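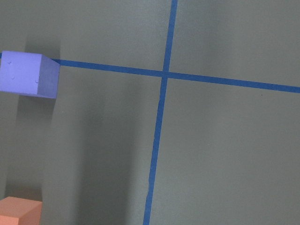

wrist cam, start of an episode. purple cube on the tape, orange one bottom left

Thread: block sorting demos, how much do you vary the start?

lamrani_bench
Ok so quick one before I burn another week. Teaching an arm to put foam blocks into the right quarter of a taped cross. Teleop demos, wrist cam plus one overhead. Got 93 good episodes so far, target is 2000. Policy trained on the 93 does something sensible when the blocks start near where I usualy put them and goes to pieces otherwise. Which yes, expected. Question is whether to randomise the starts properly now or keep going and widen it later. Pic is the sort of thing the wrist sees before the first move.

dace_l
Now. Don't widen later, you'll end up with a huge lump of easy ones and a thin tail. Did that with cups in November and had to bin most of it.

Also your cube is sitting right across the tape. Which quarter does that count as? If your operators don't agree the policy won't either.

lamrani_bench
Counts as wherever most of the base is. Written on the sheet. Whether people read the sheet, different matter

Hodoroaga_O
Disagree with Dace a bit. With 93 you don't know what's broken yet. Get to a few hundred in a narrow area, check the grasp works at all, then spread out. If you randomise everything from day one and it fails you can't tell if it's the grasp or the coverage or the camera.

dace_l
You can tell. Train on the narrow subset. You can always cut a wide set down, can't go the other way.

Hodoroaga_O
Only if you logged where each block started. Have you, lamrani?

lamrani_bench
er. no. Only quadrant, and only for the target block

dace_l
Well there's your job for tomorrow. You can probably pull it out of the overhead frames afterwards, foam that bright on grey is an easy colour mask.

farzad.s
Looking at the light more than the blocks. That long soft shadow coming down under the purple one, and the darker band between it and the upright tape. Right half is much more even. If your lamps stay put and blocks mostly start on the left, the thing will learn "darker = blocks live here". Seen it happen. Moved a lamp 30 cm and success fell off a cliff.

Move the lamps between batches. Not every episode, you'll go mad, but every batch.

lamrani_bench
Hm. Lamps haven't moved since we set up. Blinds have, depending who's in. Does that count

farzad.s
Sort of. Write it down at least.

D_Olteanu
Is nobody going to ask about the wrist view itself? Both blocks hanging off the left side of the picture and no fingers in view. At Wusora we tilted ours so the fingertips were always in shot, even at rest. Grasping got noticeably better, because the net could see the gap between finger and block. I'd sort the mount before collecting anything else, all 93 are the wrong view otherwise.

Hodoroaga_O
Strong words. One frame from the start pose. Might be fine once it's down at the block.

D_Olteanu
Might. Post one from just before the close?

lamrani_bench
Will do when I'm back at the bench. Not keen on redoing 93 but better than redoing 2000 I suppose

farzad.s
Start pose matters too though. With the blocks half out of view it has to lean on the overhead cam to know where to go. Which is ok if overhead is reliable. Have you tried training with wrist only, just to see how lost it gets?

lamrani_bench
Nope. Adding to list

cactus_emi
Going against the crowd, leave the camera alone and leave half-visible blocks in. Real starts are messy. We did 4000 pick and place episodes on the Graltov job, every one beautifully centred, and it couldn't cope with a block near the edge of view to save its life. What helped was bad starts on purpose, plus recoveries. Operator misses, backs off, goes again. Keep those, don't delete them!

dace_l
Keep recoveries yes, but tag them. Otherwise it learns the miss as well.

cactus_emi
Never saw that in practise tbh. Small share of the total.

dace_l
We did. It'd hover, dab at the block, back off, dab again. Very funny for one afternoon.

D_Olteanu
Messy starts and a bad mount are two separate things Emi. You can have fingers in shot and blocks at the edge.

cactus_emi
Fair, ok

lamrani_bench
Right, plan so far. Log xy of all blocks from overhead. Random starts from a printed list so operators don't choose. Lamps moved per batch. Tag recoveries. Check mount before anything. Will report back

Hodoroaga_O
And wipe the surface, there's a speck on the right just under the tape

farzad.s
Leave the speck. Free augmentation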